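Black bowls, honey wood: the tableware table

Quick gallery, more words later if I get the time. Redano tableware on the long table at Inskip, mostly the black stuff, laid out to see which sizes go together before the list gets finalized. Click any picture for the big version. Lids and spoons are not in this set, they get thier own page.

Posted November 18, 2020

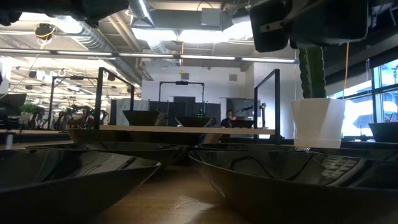
Big shallow ones up front, little trays on the light wood board. Cactus in the white faceted pot. 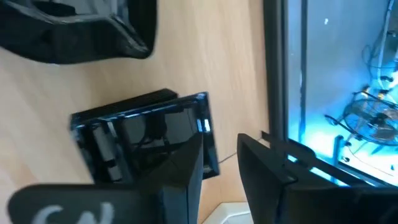
Mostly table. Love that pale grain.
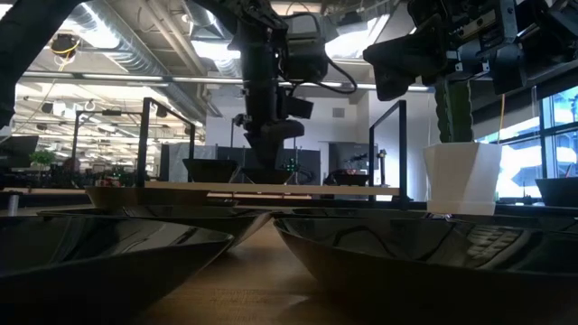

Two big glossy bowls, and a tan one with a pale brown rim tucked in behind the black. 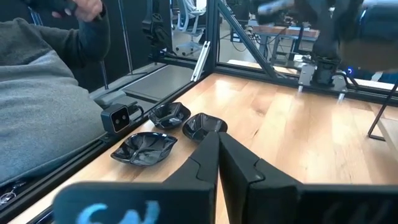

Three small ones with the petal rims. Leaf-shaped dish nearest.

Ximena Ochoa wrote in before the page was even finished to say she has lived with glossy black bowls for years and they show every single fingerprint, so keep a soft cloth in the drawer and don't even think about the scratchy side of a sponge. Also that lemons look better in them than anything else does. Oranges a close second. She would not put bread in one, crumbs show like snow.

OK so, notes while I remember.

Sizes. The large shallow shape is a centerpiece, not a soup bowl. Takes up a lot of table. If you have a narrow table go one size down or put it on a sideboard. The small petal ones are for salt, olives, rings, keys, whatever ends up by the door.

Prices as they stand today: large shallow bowl 198, set with the large bowl plus the small dishes 303. Set price could move before the list goes out, will fix it here if so. Limit is 2 sets per order for now, sorry, the last batch went to people buying for restaurants and everyone else missed out.

Mixing. Black on black can go heavy. One warm piece in the middle of it helps a lot, tan or a honey color, and a board underneath if you have one. Signe Granström wanted everything black all the way down the table and we argued over it most of a morning. Then she took a tan one home for her kitchen, so.

Height. Everything low is kind of dull to look at across a room. A tall plant does it cheap. Cactus is good, doesn't drop leaves in the food.

Light. Glossy rims pick up whatever is over them, ceiling lights especially. At home try a lamp from the side instead, much softer. Halvard Lunde swears by candles but he also has no cats.

Washing: by hand, lukewarm, dry right away. No dishwasher please. No microwave either. Stack with a sheet of felt or a paper towel in between or the rims will rub.

Still to come
Matte versions, same shapes, waiting on samples
The Hillumine lamps, seperate gallery
Linen runners, if the gray ever arrives

Questions about the sets go to Sverre Tveit at the Inskip desk, he has the full list with the measurements. Pickup is fine but write first so they're wrapped and ready. Shipping boxes for the large bowl are on order and the old ones are too shallow, so large bowls are pickup only until those come in.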